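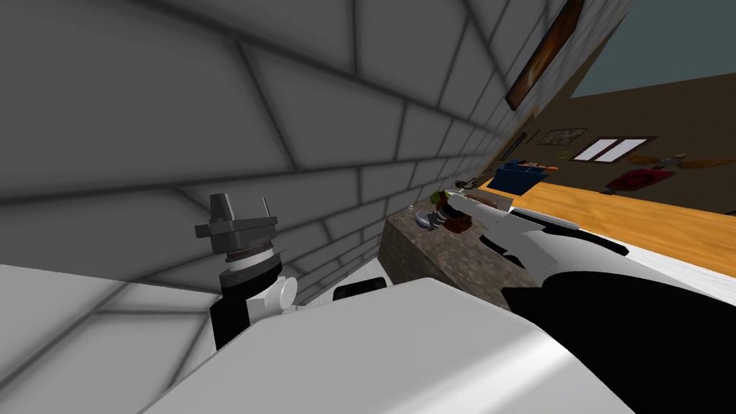 What is a mortar joint?

A mortar joint is the space between two bricks, blocks or stones in a wall, after it has been filled with mortar. The horizontal ones are called bed joints, and the vertical ones are called head joints or perpends.

Mortar joints hold the units of a wall together, spread the load evenly from one course to the next, and keep out wind and rain. They also take up small differences in the size of the units. In most walls the mortar is made weaker than the brick or block, so that when the building moves a little, the cracks appear in the joints, where the repair is easier.

Thickness

The thickness of the joint depends on the unit and on local habit. Rough stone needs thick joints, while blocks that are ground flat can be laid with a very thin layer. In the town of Tukari, where much of the old center is built of hand-made brick, the usual bed joint is 12 mm. Berkay Soylu measured walls in 67 houses of the town and found that the joints of the back walls were often thicker than those facing the street.

Profiles

The surface of the joint is normally shaped, or "tooled", while the mortar is still a little soft. A concave joint is pressed with a rounded iron. It makes the surface dense and sheds water well, and for this reason it is common on outside walls. A V-shaped joint is similar but gives a sharper line. A weathered joint slopes so that the water runs down and out. A raked joint is set back from the face of the wall and can hold water on the small ledge below it, so it is less suitable for places with heavy rain and frost. A flush joint is cut level with the face and is often chosen when the wall will be plastered.

Color 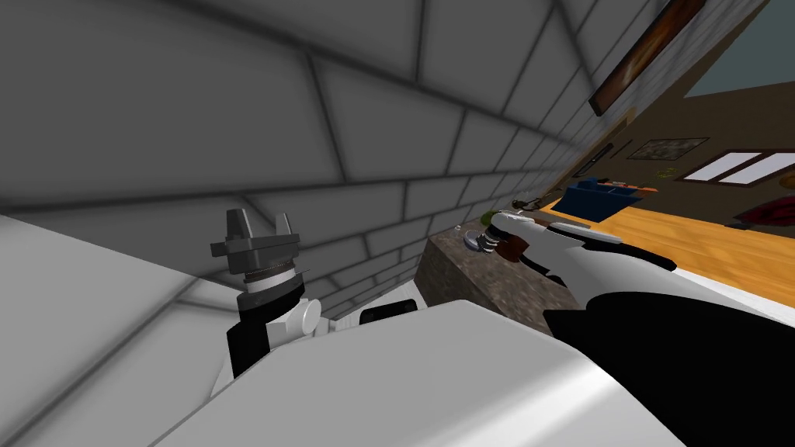

The color of mortar comes from the sand, the cement or lime, and any pigment which is added. Iron oxides are the most usual pigments, giving red, brown, yellow and black. The contrast between mortar and unit changes much of the look of a wall. When pale gray blocks are outlined by darker mortar lines, as in the wall shown, the grid becomes very clear, and the eye can follow the joints coming closer together as the wall goes back into the distance. With mortar of the same color as the block, the wall looks more like a single surface.

Repair

Old joints lose material slowly through frost, salts and running water. The work of removing the damaged mortar and putting in new is called repointing. On historic walls the new mortar should not be harder than the old one, otherwise the edges of the bricks may break away. Dela Opoku describes a case at the Ollar warehouse, where hard cement mortar was used over lime and 57 bricks had to be replaced later.

See also: Bond (brickwork), Lime mortar, Tuckpointing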